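Home study room: computer and internet safety check
December 29, 2023
Checked by: parent

1. Screen faces the open door. YES
Comment: I can see it from the kitchen. Before, the desk was behind the shelf and I could see only the back of the monitor.

2. Child accounts have no administrator rights. YES
Comment: The older child asked for an exception for the Waaka math lessons. It is not needed, the lessons open in the browser.

3. Router filter is on (Brurkov box, evening schedule). PARTLY
Comment: The filter works on the computer, but the tablet was missing in the list of devices. I added it today. To check again after one week.

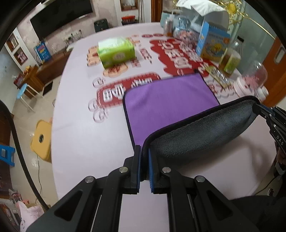
4. Passwords changed since August. NO
Comment: Two were changed, the Plinier writing class still has the old one. The children must not keep it on a paper under the keyboard.

5. Chat with teachers goes only through the class page. YES
Comment: I have read 14 messages in the history, all about homework.

6. Cables and power strip. PARTLY
Comment: The cord of the lamp is 160 cm and it is too tight when the chair moves back. Please do not pull it. Longer cord to buy.

7. Headphone volume limit is set. YES

8. Browser history is not deleted. YES
Comment: 141 pages for this week, mostly Trudstead science videos.

Open points: 3, 4, 6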